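Jan 19, 2024

Up before six again. The alert from the mail gateway came in overnight and I read it on my phone before I got out of bed, which I had told myself I would stop doing. A run of messages to the accounts office, all claiming to be a delivery notice from Pelstead, all with the same link. Pelstead does ship to us, so the people who got it had no great reason to doubt it.

The gateway caught most of them. It let nine through. By the time I was at my desk, four people had clicked.

The link went to a login page made up to look like ours. The logo was an old one we dropped when we moved the intranet to Triltilent, so whoever built it had copied it from somewhere stale. The address was one letter off. I put it in the sandbox and watched it take a made-up user name and password, then hand me on to the real page as if I had mistyped. That is an old trick and it still works. Most people shrug and type it again.

I reset the four accounts, closed their open sessions and checked for new mail rules. One account had a rule on it, made at 5:12 this morning, moving anything with the word "invoice" into the RSS folder. So somebody had been in there. I exported the rule, deleted it, and pulled the sign-in log. Two sign-ins from a hosting range I did not know. The second one lasted eleven minutes. No mail sent that I can find, and no files opened outside the mailbox.

Then calls. I rang the four one by one and kept it short. What did you type, on what device, do you use that password anywhere else. Two said yes to the last one. One was upset and kept saying sorry. I said she had reported it faster than the others, and this was true. She had the time written on a sticky note.

Lunch was a roll from the machine and a banana.

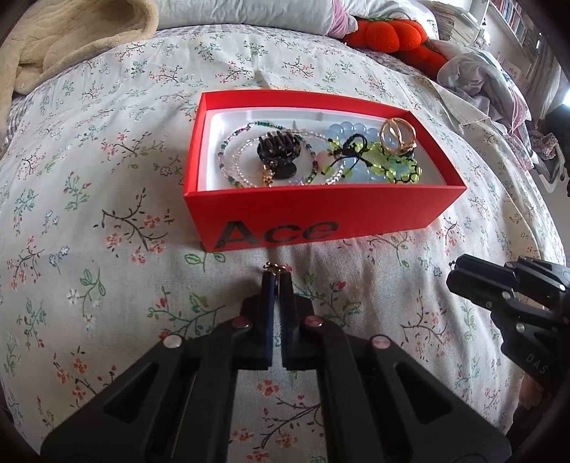

Red Ace box, on the flowered sheet.

After lunch I wrote the notice to staff. The first draft was too long. I cut it down to the subject line of the fake message, what to do if you clicked, and the number for the desk. Management wanted a paragraph added about how seriously we take security. I put it at the bottom.

The search through the rest of the mail took most of the afternoon. There were 3420 mailboxes to go through, counting the shared ones and the old ones that should have been closed out long ago. The search tool stalled twice and I had to split the job by office. Koster finished first. Sustholm was slow, as it always is, and I had to leave it running while I did the firewall blocks by hand. It came back with one more copy, in a shared mailbox for the loading dock, unread. I removed it.

Still open:

The two people with reused passwords. They said they would change the other sites tonight. I will ask tomorrow.

Second factor for the accounts office. They were meant to be moved over in the fall and it got pushed back, first for year end and then for the audit. I have asked again, in writing this time, and attached the sign-in log. I asked for it to be done within 30 days. I would take sooner.

The gateway rule. It scored the messages that got through just under the line. I lowered the line a little and by four o'clock it had held back a newsletter and a real quote from a supplier, so I moved it halfway back. I need to look at the scores properly with more than one day of mail.

How they knew we deal with Pelstead. Could be a guess. Could be from somebody else's mailbox. I called Pelstead and was put through to a general line and left a message. No call back yet.

Got home after seven. Soup, then dishes. The sink is draining slowly again. I changed my own passwords on the bank and the electric company, which I had been putting off since the holidays, and found that the electric company still cuts them off at twelve characters. Wrote the new ones into the manager and printed a fresh recovery sheet for the folder in the closet. The old sheet went through the shredder.

Phone is charging in the kitchen tonight. The on-call line will ring loud enough from there. Need to take the trash out before bed, and buy printer paper.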